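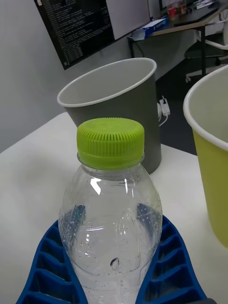 The small bottle with the green cap, on the white table.

Hi Kazimiera,

Progress report for the pouring table, as promised, and a bit longer than the last one because there's more to tell! Grab a cuppa.

First up, the money. Of the 660 dollars you approved for this stage, I've spent 131 on cups, bottles and a stack of tea towels, and the rest is still sitting in the project account. Brastel quoted me 130 for nearly the same order without the towels, so I went with Drillberg, who could deliver by the end of the week and let me pick the colours. Receipts are in the shared folder under December. If finance want them in a different format, tell them to ring me and I'll sort it out.

The colours matter more than I'd expected when I wrote the proposal. I wanted two cups that people could tell apart at a glance from across the room, and that still looked like ordinary cups you'd hand out at a barbecue. We tried a white one early on and it just vanished against the tabletop. Roman said he could only find it by its shadow, which made me laugh, but fair enough. So we've settled on one grey and one yellow-green, same shape and same size, and I'm really happy with the pair.

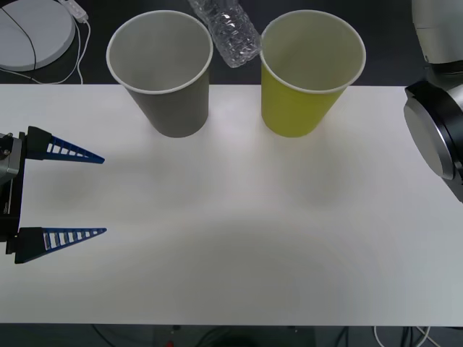 Calum wanted them further apart and Quang wanted them nearly touching, and we went back and forth on that for most of an afternoon (with biscuits). Where we've ended up is a gap of more or less one cup between them, both set towards the back of the table. It leaves plenty of clear white space at the front. I've written the layout into the setup notes so whoever opens up in the morning can get going without waiting for me.

The bottles have been fiddlier. A clear bottle is lovely for seeing what's inside it and a right pain for seeing where it is, and I've lost sight of one on that table more than once while looking straight at it. The bright green cap helps heaps. Baltazar suggested a band of coloured tape around the middle as well, but I'd like to keep the bottles plain for now, as you'd get them from the shop. We can come back to tape if people complain.

I've also started keeping the caps. They roll off and disappear under the cupboards, so there's now a jar for them by the sink, and I check it at knock-off time.
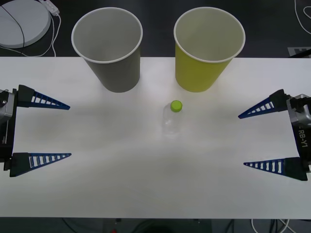

The table itself is holding up well. It gets a wipe with a damp towel at the start and again before lunch, and the matte top hasn't stained so far. Paper cups do go soft if they get wet and sit too long, so I've set a rule that any cup with a soggy base goes in the bin, even if it looks all right from above. That'll use up more cups than I budgeted for, but they're cheap.

A few things still on my list:

Çetinkaya haven't come back to me about the second table. I've left 2 messages and will try again after lunch tomorrow.

Quang is halfway through the setup notes. He writes much neater ones than I do, so I've handed the whole lot over to him.

I'd like your okay to order another box of cups in the same two colours before Drillberg shut for the break. It would come out of what's left, so no new money needed.

Uron have asked whether they can come by and see how we've laid things out. I said yes in principle, but I'd rather wait until the second table is in. Let me know if you feel differently.

That's the lot from me. Call any time before four, I'm usually near the phone.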